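Can a machine sort my odds and ends yet, or am I still the machine?

Posted in Home Help > Gadgets and Gizmos
2025-04-15
Viewed 1,932 times

Posted by drawer_of_doom

I run a small craft stall and mend things on the side, which means I own a great deal of string. Cord, twine, elastic, bootlaces, the lot. It lives in baskets and every evening I put each piece back with its own sort. It takes me the best part of an hour and I resent every minute.

My brother-in-law swears there are robot arms now that will do this on a kitchen table while you watch telly. He also swore by the bread maker. I've seen a secondhand arm from Prumirex going for £600 and I'm wavering. Before I hand over the money, can any of them pick up a floppy bit of string and put it where it belongs? I don't need it to be fast. I don't need it to chat.

Posted by Trorside_Tinkerer

Short version: yes, slowly, and you'll be hovering.

Long version. Boxes and tins are easy because a tin is the same shape when you pick it up as it was when you looked at it. String isn't. You grab one end and the other end goes off and has its own afternoon. Then there's finding it in the first place, as a thin cord in a basket full of little holes is mostly holes as far as a camera is concerned. Lay each piece on its own with a bit of room and you've made life a lot easier. Heap them up and you're back to doing it by hand, only now with an arm in the way.

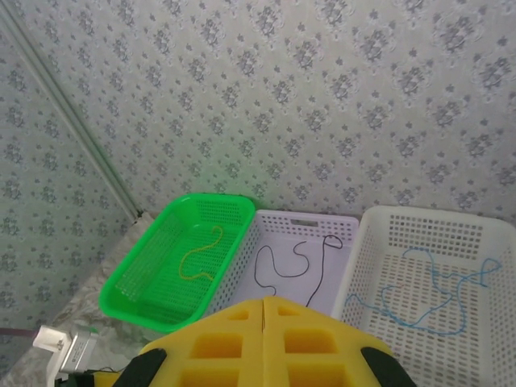

One string to a basket: yellow-orange in the green, black in the middle, light blue on the right.

Start with something like that. Fingers matter more than people think too. Hard metal ones are lovely for bolts and hopeless for anything thin lying flat, they just tap at it. Get something soft with a bit of give. I've used foam and rubber and I'd go foam for string, though it picks up fluff like nobody's business and wants wiping down.

I kept a tally on mine last August (wet month, don't judge). Out of 378 goes at lifting a single cord from a shallow tray, the failures were nearly all the last bit of cord catching on the rim on the way out. Raise it higher before you move sideways. Took me a fortnight to work that out and I have a qualification.

As for the Prumirex, ask whether it comes with the control box. The secondhand ones often don't, and then you've bought a lamp.

Posted by mavis_not_mavis

Just get baskets with lids?? We had the Estelard ones, very good, had them years. No robot needed. My cat would have that string in 2 seconds anyway.

Posted by yimer_user_77

Agree with Tinkerer on most of it but not on the foam. Mine tore at the corners within weeks. I use a Yimer arm with silicone tips and it's fine on bootlaces, useless on elastic, which stretches, pings back and ends up behind the fridge.

Don't buy one to save time. By the time you've set the table up, put the baskets back exactly where they were and fished out whatever it dropped, you could have sorted the string and had your tea. If you'd enjoy the fiddling, go for it. Offer them £450 though, £600 is cheeky.

Posted by drawer_of_doom

Thanks all. Have asked about the control box and the seller has gone quiet. Mavis, do the Estelard lids clip on or just sit there?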